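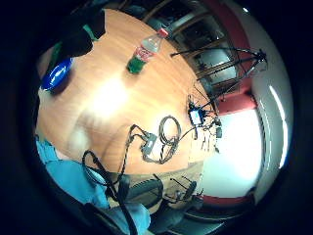
Attached: the round table, clear bottle with a little green liquid on its side at the back

Ticket 135 — Mollwood shared lounge, finish on round table
Status: open

Hi again! I'm writing about the big round table from Kirer, the orange-brown one in our lounge. The varnish has gone tacky on the window side — press your palm on it for a few seconds and it sticks a little when you lift off. We've had the table 7 months and it was fine until March.

What I've tried so far: a damp cloth and dish soap (no change), then two rounds of the Melis wood cleaner your care sheet mentions, left up to 5 minutes each time. It felt better that evening and was sticky again by breakfast. Spilled soda was my first guess, but the tacky patch is much wider than any spill I can remember, and the far side feels perfectly smooth.

I haven't sanded anything and I'd like to keep it that way! Could you tell me if the Drornach topcoat is safe over the original varnish, or does the old finish have to come off first? I can clear the table any day after 7 pm if someone wants to come look.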